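Writing Life Notices – Handout 3: Getting the Facts and Putting Them in Order

Afia Dramani, evening section

Okay, so last time we read a stack of obituaries out loud and I promised you I'd type up what we talked about. I've added a few things I forgot to say because we ran out of time (my fault, I got going on the subject of middle names).

Start with the call. Most of you will be working from a phone conversation with a family member who hasn't slept much. Let them talk first. I used to come in with my form and go straight down it, and I'd get a perfectly accurate notice that could have been for anybody. Now I ask for the full name and the spelling, and then I say "tell me a little about her" and put the pen down for a minute. Then I pick it back up, because you will not remember the name of the church.

Spelling. Read every name back letter by letter. Every name! Even Smith can be Smyth. In the practice file the family name is Grgić, and half of last year's group left off the mark over the last letter. If the family uses it, we print it. If they don't, we leave it off, and we don't correct them. Same with nicknames – ask whether they want quotation marks or parentheses, and ask which name people in town knew him by. A man who was Anthony on his driver's license and Sonny everywhere else needs both, or his bowling league won't know to come.

Dates. Write the birth date and the death date on a separate line of your notes and do the subtraction twice. Age mistakes are the most common correction we run at the paper, and it's nearly always a birthday that hadn't come around yet. If she would have turned 99 in October and she died in the summer, she was 98. I still do this one on my fingers.

Survivors. Ask in this order: spouse or partner, children, grandchildren, brothers and sisters, then anyone else the family wants named. Stepchildren get asked about every time, gently. "Is there anyone else she'd have counted as family?" works well and I've never had anybody take it wrong. Do the preceded-in-death list right after, while you're on the subject, and check that no name has landed in both lists. In the Toletti notice we marked up in class, the brother Carl is alive in paragraph two and dead in paragraph four. That one really ran. The family was nice about it, but still.

Work. People get stuck here, and I think it's because they try to write a résumé. You want the employer, what the person did there in plain words, and how long if the family is sure. "He worked at Prullora for 17 years, first on the loading dock and later in the office" is plenty. Job titles from inside a company often mean nothing to a reader, so ask what a regular day was like. Tudor Stoica, who taught this class before me, used to make us write the job section last so we wouldn't let it take over, and I'd recommend that if yours keeps running long.
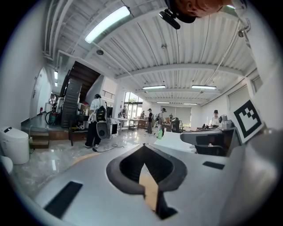 Workspace with white corrugated ceiling.

Clubs, service, faith. Get the exact name of the lodge, post or congregation. For the practice file it's Lodge 2264, and you'd be surprised how many ways there are to scramble four digits. Military service gets the branch first, then the years, then the rank if they give it to you.

The service itself. Day, time, place, street address, and who is leading it. Visitation is a separate item from the funeral, so don't squash them into one sentence. If the burial is private, say so plainly. Memorial gifts come at the very end, with the full name of the fund.

Wording. "Died" is fine. "Passed away" is fine too, and if the family says "went home to be with the Lord" then that's what goes in. It's their notice. What I'd ask you to watch is mixing – pick what they use and stay with it.

For next time: write the Stumetti notice from the interview sheet, 3 paragraphs, survivors included. There are two mistakes planted in the sheet, so call me (I'll be playing the daughter) before you turn it in. Evenings before 8:00 p.m. are best. Bring a printed copy for your partner to mark up, and please double space it, my eyes aren't what they were.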